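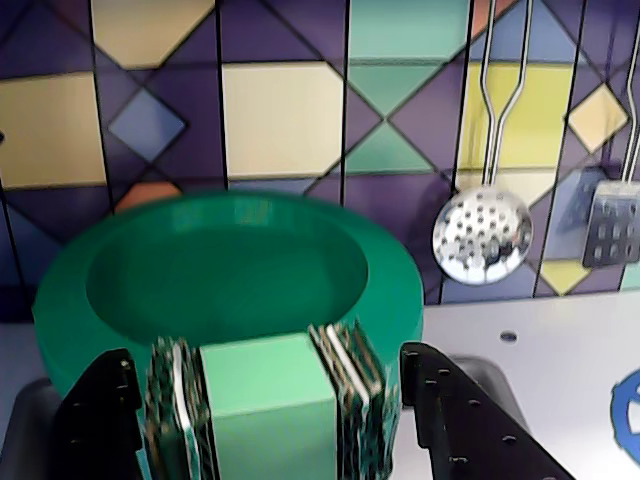 Attachment 1: green bowl and light green block, grey counter

Ticket 1917 — Dishwasher, staff kitchen, level 2
Site: Van Loon building, Grakham
Unit: Clulletti under-counter
Status: Monitoring
Category: Plumbing / appliances

Reported fault
Unit stops partway through the main wash, beeps and shows the drain error. Water left in the sump. Error clears at the power switch and returns on the next load. Dishes in the lower rack come out with a grey film.

Checks, first visit
Filter removed and rinsed. Light grease, no blockage. Spray arms turn freely. Inlet valve and supply pressure normal. Drain pump runs when called from the service menu, but flow at the sink spigot is weak.

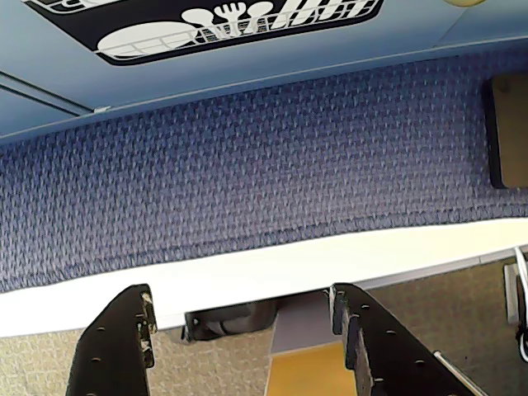 Attachment 2: rack pictogram on black sticker

Drain hose pulled out from behind the cabinet. Hose was lying flat along the floor with a kink near the wall — no high loop. Sink waste was draining back into the unit between cycles, which accounts for the film.

Work done
Hose straightened and clipped to the underside of the benchtop. Kinked section cut out and a new clamp fitted at the spigot. Spigot cleared of food scraps. Short rinse run twice, drained fully both times. No leaks at the clamp after 20 minutes.

Update, Saturday
Error back once on the long program, not on the short one. Pump impeller inspected: one blade chipped. Replacement pump ordered through Brandmont, lead time 5 working days. Unit left in service on the short program only. Notice taped to the door.

Outstanding
Fit pump and run the long program under full load.
Check the colour coding on the pump leads before connecting — the replacement part may have them reversed.
Confirm the error log is empty, then close the ticket.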